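Troubleshooting false "seated" results on RJ45 insertion

If your cell reports a good insertion and the link tester downstream says otherwise, don't start by buying a better force sensor. The vendor will suggest it. We tried it on the Bolta cell and the reject count stayed where it was.

The fault looks like this. The arm brings the plug down into the coupler, force climbs, the controller sees its threshold and logs a pass. The plug is partway in. On our worst run, 482 of 2075 cycles were logged as passes and failed the tug check.

Step 1. Stop trusting the force number. A tilted plug jammed against the port wall makes the same spike as one bottoming out. Pull the log and compare the final Z height on passes and failures. If they differ by more than 2 mm, you have your answer and can skip the sensor catalog.

Step 2. Put the cell in manual, drop to jog speed, and run one insertion down to contact. Keep your hands out of the clamp even at jog speed. Look at the angle of the plug before it enters the port, then again once it touches.

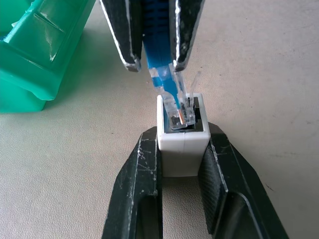 Step 3. Check where the fingers hold the cable. If they close on the boot, the plug is hanging from something that flexes, and no amount of tuning will make it go in straight every time. The Ritton manual calls this grip "compliant." I'd call it loose. Grip the plug body if your fingers fit beside the latch tab.

Step 4. Look at the finger tips and the clamp faces. Worn edges let the part roll. Ours had gone 1869 cycles past the swap interval because the counter reset with every firmware update — check yours against a paper record.

Step 5. Change the pass condition. Require force and Z height together, then a short upward pull with the latch engaged. In the Brurorar controller this goes under the end-of-move rules. The Fu add-on claims to do it automatically, but I haven't seen it catch a tilted plug yet.

Step 6. Rerun a full batch and tug every part by hand. Don't sample. A sample is how we missed this in November.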